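Search this site
Enter keywords
Go

Unit 4: Unpaid care work and the question of who counts it
Lecture notes, April
By Lieselotte Oltmanns

These notes follow the second half of the unit. Please read them together with the chapter by Nishimura in the reader, pages 164 and following. I assume you already know the difference between household and family from Unit 2.

1. The problem

National accounts were built to measure what is bought and sold. A meal cooked in a restaurant enters the accounts, and the same meal cooked at home enters only as the price of the ingredients. Feminist economists have criticized this for a long time. Their point is first of all a political one: work which is not measured is easily treated as if it costs nothing, and then it can be used as a free reserve when public services are reduced.

2. Time-use diaries

The usual tool is the diary. A person writes down for one day what she or he was doing, in short intervals. The Trira survey, which we use in this course, collected 316 diaries from households in the Proltitz district. Each person also could enter a secondary activity, for example watching a child while ironing. This second column is important. When Reiko Nishimura left it out of the calculation, the care hours of the mothers became much smaller, but those of the fathers changed very little.
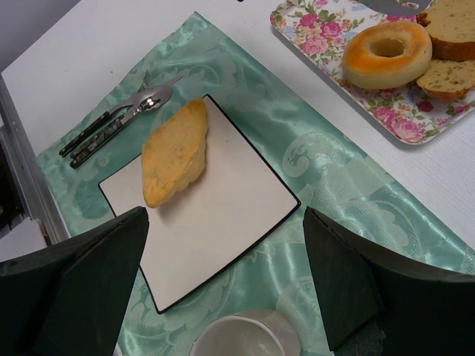
A weakness of the diary is that it records acts and not responsibility. To remember that the grandmother needs a new prescription takes no interval at all. Some authors call this mental load. Takumi Nishimura prefers the term "standing attention" - he wants to stress that it does not stop when the person is resting or at paid work. We will use both terms, but please say in your essay which one you mean.

3. Three positions in the debate

Wages for housework. The state should pay for the work, so that it becomes visible and can also be refused. Critics answer that payment may tie women more strongly to the home.

Socialization. Care should move to public kitchens, nurseries and nursing services. Here the question is who does this work then, and for what wage. Very often it is again women, and often migrant women.

Redistribution. Men should do an equal share, supported by shorter working hours for everybody. Hamada and Hamada (Toshio and Hiyori, both in the reader) disagree on whether this can happen without legal pressure.

For the seminar: prepare 2 pages on one position. Group Sasaki meets at 10:15, group Wutora at 2 in the afternoon, same room.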